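Meklow Two-Arm Tabletop Station: Safety Notice on Wrist Cable Wear

Last updated: 11/19/24 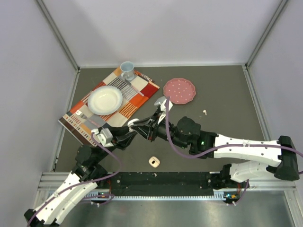 Meklow has received reports of a fault in the wrist cable of the two-arm tabletop station. On affected units, the cable rubs against the wrist housing when an arm is held at full reach. After some 600 hours of use the outer cover may split, and the gripper can lose power and release whatever it is holding. No injuries have been reported.

Customers with affected units should take the following steps:

- Limit arm speed to 40 percent until the cable has been replaced.
- Disconnect power before touching the cable or the wrist.
- Inspect both cables along their full length every 80 hours.
- Stop using the station if any bare wire is visible.

Glass, knives and other items that could cause harm if dropped should not be handled during this period.

Replacement cables are supplied free of charge and carry a warranty of 6 months. Shipments begin in January. Requests should be sent to Crescencio Ochoa, Product Safety, with the serial number of the station.

Related items
Cikard Cable Guide Set
Odura Emergency Stop Box
Rosales Bench Rail Covers

This site uses cookies to remember your settings. Accept | Manage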